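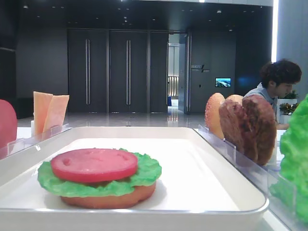 4. Food assembly as a proxy for kitchen chores

Claims that a machine can make a meal usually rest on one recipe carried out once, in a layout chosen by the people who built the machine. We wanted a task that keeps the parts of kitchen work that still cause trouble – picking up a thin item that stands on edge, turning it flat, and putting it down on something that is not level – and leaves out heat, grease and spoilage. Stacking a burger from plastic replica food meets these conditions. The pieces keep their shape from one trial to the next, so a change in the result can be put down to the controller or to the layout.

4.1 Layout

The work area is a white table with a shallow tray in the middle and clear holders on both sides. Ingredients stand upright in the holders. The tray is the only place where a stack may be built. Replica cheese and tomato stand on the left, and patties, seeded bun tops and lettuce on the right (Figure 3). The positions of the holders are known to the controller to within the tolerance of the table fixture, but the lean of each piece in its slot is not, and must be estimated from the cameras before every grasp.

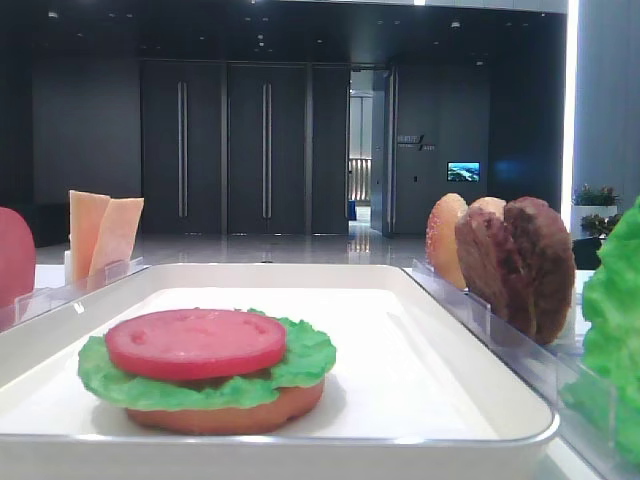 The order of the layers matters more than we first expected. A tomato slice placed on lettuce rests on a ruffled surface with few points of contact, and a small sideways error at release can leave it tilted. A patty is heavier and wider and is less affected by the same error. We therefore score each placement by the layer beneath it as well as by the piece being placed. A placement counts as correct if the center of the piece lies over the bottom bun and the piece stays in position for the rest of the trial. Leaf edges that extend past the bun are not penalized.

4.2 Trials

Two controllers were compared. Verine plans each grasp from a fitted model of the piece. Darnia is a learned policy trained on recorded human operation of the same table. Each controller was given 400 placements, with the order of layers drawn at random from a fixed list of recipes. Verine made 324 correct placements. Darnia was not retrained between recipes, and its errors fell mostly on the lettuce, where it tended to close on the ruffled edge and lift the leaf at an angle.

A second series used the Bech scoring sheet, which adds a time limit to each layer. Of 519 timed placements, 465 were finished within the limit. The remainder were slow for one main reason: the arm backed away and looked again after a failed grasp. We regard this as acceptable behavior for a home and poor behavior for a shop counter, and the sheet does not separate the two.

Figure 3. Table layout, with a lettuce leaf in the tray and the other ingredients upright along both sides.
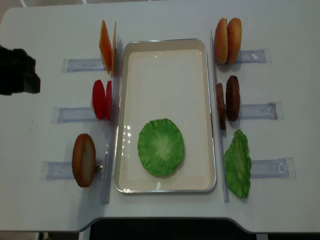
Mikkel Sveinbjörnsson
Research Engineer, Lilico Manipulation Group

4.3 What the results do and do not show

The placement rates are high enough to suggest that the stacking step, taken alone, is close to usable. They say little about the chore as a whole. A person making a burger also opens packages, separates slices that stick together, notices that a leaf is spoiled and wipes the board. None of these steps was tested. Real lettuce tears and real cheese bends under its own weight, and a grasp tuned on rigid or semi-rigid replicas cannot be assumed to carry over.

The holders also do a share of the work. They fix the height and rough direction of every piece and keep neighboring items apart. In a small side test we laid the same pieces flat on the table in no set order, and both controllers needed over twice the number of grasp attempts per layer. Section 5 repeats the comparison with the holders removed and the tray shifted between trials.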